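Kitchen Bench Tips: Teaching the Arm by Remote Control

These notes are issued to all operators who record demonstrations at the Suvico teaching kitchen. They apply to the simulated bench as well as to the real one. Questions should be directed to Zoia Kostiuk.

Before recording

Run two practice passes without saving. Open the gripper fully while it is still above the table, and bring it down over the item slowly. Small, steady movements of the hand controller give cleaner recordings than quick corrections.

When picking up fruit, note what stands nearby. A tall can close to the fingers leaves less room to turn the wrist, and operators should settle on a line of approach before descending – the linkage is wider than the fingertips.
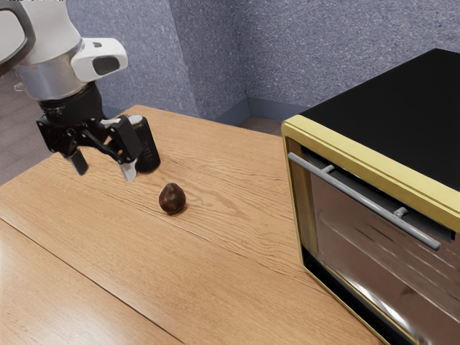

Picking up and placing

1. Center the open fingers over the widest part of the fruit. A pear is best held by its rounded end.

2. Close gently and pause before lifting. Lift straight up until the fruit is clear of everything on the table.

3. Keep the arm well away from the oven door and its handle unless the task calls for opening it.

4. Lower the fruit until it rests on the surface, then open the fingers and withdraw upward.

After recording

Save each attempt under the correct task name. Failed attempts are to be marked as failed – please do not delete them. Operators should rest their hands for 15 minutes after every 4 tasks. Controller faults are reported to Povilas Raudsepp at extension 3519.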